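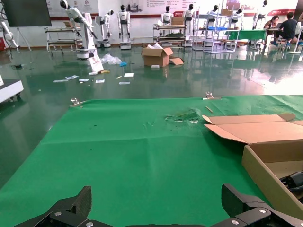 Switching an African grey from seed to pellets
Posted by Wyn Gittins, Tresthorpe

Joseph weighs 410 g and has refused Pitavetti pellets for 10 days. Seed is still offered in full. Should I cut it?

Lakshmi Gowda
Reduce seed gradually and weigh him each morning before food. Stop if he loses 2 per cent in a day – ring an avian vet. Moistened pellets spoil, so remove them after an hour.

Kiteo
mine only ate them crushed on warm sweet potato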